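Home Forums Buying & Budget Log in

Budget for handheld grippers, bed-making task

fekell_fan
We're planning our second pair! The Medeiros set is 626 a pair, Pemska wants 400 but you mount the pads yourself. Fitted sheets are my favorite job so far – two grippers, one on the corner, and you really feel how much the pads matter.

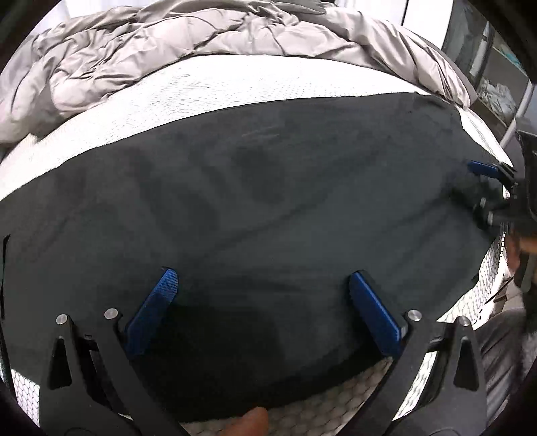
Josué Bragança: I'd get the 400 pair and put the other 226 into spare pads. Pads are what you'll be reordering.

rundham_ro
Disagree. Add 159 for the mounting kit and most of that gap is gone.

fekell_fan
Ooh, I missed the kit. Redoing my spreadsheet Sunday!

We use cookies. Accept / Settings
Contact | © Rundham Forums | Back to top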